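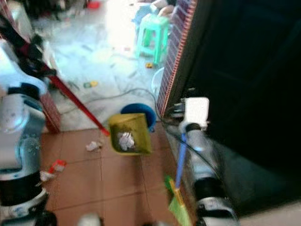 # Questions and answers about brooms, dustpans and buckets

We are Wisell, a small shop for floor cleaning things, and we send from our store in Tuvside. On this page we have collected the questions which customers write to us most often. If your question is missing, please write to us and we will try to answer in one or two working days. We read English, and we ask you kindly to write simply, as it is not our first language.

## Choosing a broom

### Which broom do I need for a tiled floor?

For smooth tiles inside the house we recommend a broom with soft or medium bristles. The ends of the bristles should be split, so that they also take the fine dust and hair. A very hard broom jumps over the joints between the tiles and throws the small dirt forward instead of collecting it.

If your tiles are rough, for example on a terrace or in an entrance where people come in with boots, medium is better than soft. In the shop you find the hardness on every product page, under the price.

### Can I use one broom for inside and outside?

You can, but we do not advise it. Sand from outside stays between the bristles and later makes scratches on a glossy floor or on the lower part of furniture. Most of our customers take two brooms in different colours, one for the house and one for the yard or the garage. Then everybody in the family knows which is which without asking.

### How long should the handle be?

Stand straight and put the handle in front of you. The top should come somewhere between your chin and your shoulder. With a shorter handle you must bend your back, and with a much longer one it is difficult to turn the broom in a small kitchen.

For children we sell a short handle of 1,000 mm. It has the same thread as the long ones, so you can change it later and keep the head.

### Is the handle included?

With the Claker brooms, yes. With the Holub heads, no, these are sold without handle. We know that this is confusing and we have now written it in bold on the product pages. If you ordered a head and expected a handle with it, write to us before you send anything back. It is usually cheaper for you that we send the handle after.

### Does your handle fit on my old broom head?

If your head has a screw thread of the coarse type, very probably. There exist also a finer thread, which is common on paint rollers, and a cone without any thread, where the handle is fixed with a small screw from the side. A photo of the hole, taken from above with a ruler beside it, is enough for us to say which one you have.

### Why are the bristles bent when the broom arrives?

The brooms travel lying down in a carton, and the bristles take the form of the carton. Put the head in warm water (not boiling) for a few minutes, comb it with your fingers and hang it up until the next day. If the bristles are still bent after this, we exchange the broom.

## Dustpans

### A line of dust always stays in front of the dustpan. What can I do?

This is the question we receive the most! There are three usual causes.

Look first at the front edge. On a pan with a rubber lip, the lip should lie flat over the whole width. If the pan was stored standing on its lip it becomes wavy, and you can often make it flat again with warm water and a heavy book over night.

Next is the angle. Many people hold the pan too flat. Lift the back of the pan a little, so that the front presses on the floor.

The last cause is the broom. With a big floor broom it is hard to give the dust a short and light push. Use the hand brush for the last part, and move the pan a small step backwards after every stroke. If a fine line still remains, take it with a damp piece of kitchen paper.

### Which dustpan is right for larger rubbish?

For crumpled paper, packaging, wood shavings and leaves you want a pan with high sides and a deep back. In a flat pan the paper rolls out again as soon as you lift it. Our deep Holub pan is made for this. It weighs 468 grams, so it is a bit heavier than the usual ones, but it stays better on its place when you sweep against it with one hand.

Large pieces are better picked up by hand before you begin. It goes faster than pushing them in front of the broom through the whole room.

### Can I sweep broken glass with it?

Yes, with a plastic pan, and please with shoes on. Afterwards rinse the pan and look carefully at the bristles. Small splinters like to stay there. For glass we suggest keeping an old hand brush apart and not using it for anything else.

### Can I put hot ash in the dustpan?

No. All our dustpans are plastic, also those which have a metallic colour. Ash can be hot inside for a long time when it looks cold from outside.

## Buckets and bowls

### What size of bucket do you recommend?

For a flat, a round bucket of ten litres is enough, and you will normally fill it only to the half. A full bucket is heavy and it splashes when you carry it. For stairs many customers prefer an even smaller one.

### Round or square?

If you use a flat mop, square or oval. For a cloth or a string mop, round. A round bucket is also easier to wash out, there are no corners in which the dirt can sit.

### My white bowl has become yellow. Is it damaged?

It is only the colour. Pale plastic becomes yellow from the sun, and also from some cleaning products if they stand in it over night. The bowl can be used as before. You can try with a paste from baking soda and water, but we will not promise that it becomes white again.

### Can I stack the buckets?

Yes, when they are fully dry. If they are stacked wet they stick together, and there comes a smell which is hard to remove. When two buckets are already stuck, pour cold water in the inner one and put the outer one in warm water.

## Sweeping in practice

### In which order should I sweep a room?

Lift first what can be lifted: chairs on the table, the bucket and other loose things out of the room or on one side. Begin in the corner which is the furthest from the door. Sweep along the wall and along the foot of the cabinets, then from there towards the middle, and make one heap and not several small ones. Take the heap up before you go to the next room, otherwise somebody will walk through it.

Pull the broom near the edges and push it in the open part of the floor. When you pull, the dust does not fly under the furniture.

### How do I sweep where cables lie on the floor?

Lift the cable with one hand and sweep under it with short strokes. Do not sweep over it. The bristles catch the cable and move it, and then the dust which was along it is spread again. If you can, unplug and roll it up before you start. Where a cable must stay, lay it close to the wall or along the base of the furniture, and wipe it from time to time with a dry cloth when it is not plugged in. Cables collect more dust than one thinks.

### How do I get the dust out from under a heavy cabinet?

If there is a gap, use a flat head or a damp cloth around a ruler. If there is no gap, sweep along the base with the hand brush held on its side. Glossy dark furniture shows every touch of the bristles, so keep the broom low and turn the hard edge of the head away from the door. Small grey marks can normally be wiped off with a soft cloth and a little washing-up liquid.

### Should I sweep before I wash the floor?

Yes, always. Wet dust becomes a grey film and it dries into the joints.

## Care and storage

### How do I clean a broom?

Take out hair and fluff with an old comb. After that wash the bristles in lukewarm water with a drop of washing-up liquid, rinse and shake outside. Let it dry with the bristles downwards, but hanging. If water runs into the hole of the handle and stays there, a wooden handle will swell and you will not get it out any more.

Brooms with natural hair should only be washed when really necessary. Plastic bristles can be washed as often as you like.

### May I leave the broom standing on its bristles?

For an hour while you work, of course. For storage, no. After some weeks the bristles bend to one side and the broom does not reach the floor evenly. Hang it on a hook, or put it upside down with the head in the air.

### When should I buy a new one?

When the bristles point outwards and do not come back after warm water. In a normal household a good broom lasts several years. We sell brooms, but we will not tell you that you need a new one each spring.

## Orders and delivery

### How much is the delivery?

You see the price in the basket before you pay. It depends on the length of the longest article. Long handles are expensive to send, and one handle costs the same as four, so it can be clever to order together with a neighbour.

### Do you deliver to schools and companies?

Yes. From 200 pieces of the same article you get a special price, and from 1,000 pieces we can make the heads in your own colour. For colour orders please count with six weeks. In October and before the summer holidays it can take longer.

### Is everything in stock?

We have normally 3,000 broom heads in the store in Tuvside, so these go out quickly. Some colours of dustpans are only produced twice a year. If a colour is shown in grey on the page, it is sold out, it is not a grey dustpan. We had several misunderstandings with this and are looking for a better solution.

### Can I return a broom that I have used?

If it has a fault, yes, used or not used. If you just do not like it, we can only take it back clean and with its cardboard sleeve. Orders which arrive to us before 11 in the morning are packed the same day, and this is also true for exchanges.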